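October 13, 2018

**Jikthorpe library's seed swap comes back for the fall, and it has outgrown the reading room**

Anyone who walked past the Kinley Street library on the first cool morning of the month will have noticed the line, which ran down the steps, past the bicycle rack and very nearly to the bakery door. The fall seed swap was back after a summer away, and it seems Jikthorpe had missed it.

The swap began in March as a modest affair, with 14 households trading envelopes of beans and lettuce across two reading tables. This time 33 households signed the book, and the librarians had to open the long hall at the back to fit everyone in (and their coats, and in one case a very patient dog).

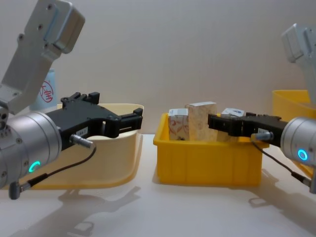
Seeds are only half of it, of course. People come for the talk, and the talk this year was mostly of tomatoes, which did poorly on the low side of town after all that rain in early summer and wonderfully well up the hill, where the soil drains faster. Several gardeners wanted to know how best to keep their packets over the winter, and the advice that went around was pleasantly simple: dry the seed well, label it the same day, and sort it by planting month into small boxes. Three small boxes in a yellow plastic bin, like the ones between the two robot arms, will see a household through from early peas to late squash, and the whole lot can be lifted off the shelf in one go when spring comes. A cool closet is better than a kitchen cupboard, and a garage is fine as long as mice can't get in.

Dušan Dervishi, who organizes the swap and has grown vegetables on the same corner lot for 16 years, brought what was surely the most wanted packet of the morning. It was a flat, pale climbing bean that he calls the Pavlović bean, after the family who gave his mother her first handful. He had made up 100 envelopes at his dining table over several evenings, and by lunchtime the basket was bare.

"My mother would tell you to plant them after the lilacs finish, and to leave them alone," Dervishi said. "I have never managed the second part – I'm out there every morning, looking."

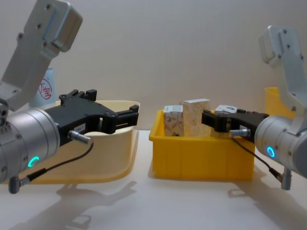

*A yellow bin and a cream-colored tray on a white tabletop.*

There was plenty for newcomers too. A corner of the hall was set aside for garlic, which wants to go into the ground in the next few weeks, and children could press sunflower seeds into paper cups to take home and keep on a windowsill. The Indside garden club sent over a table of divided irises and daylilies, wrapped in damp newspaper, and went home with a trunk full of rhubarb crowns in exchange.

The library will keep a small drawer of leftover seed by the front desk through the winter, mostly kale, dill and marigolds, and visitors are welcome to take a packet whether or not they have one to leave. The next full swap is planned for March, in the long hall again. Dervishi asks that people bring their own envelopes and a pen that works, and that anyone with spare leek seed please get in touch with the front desk before then.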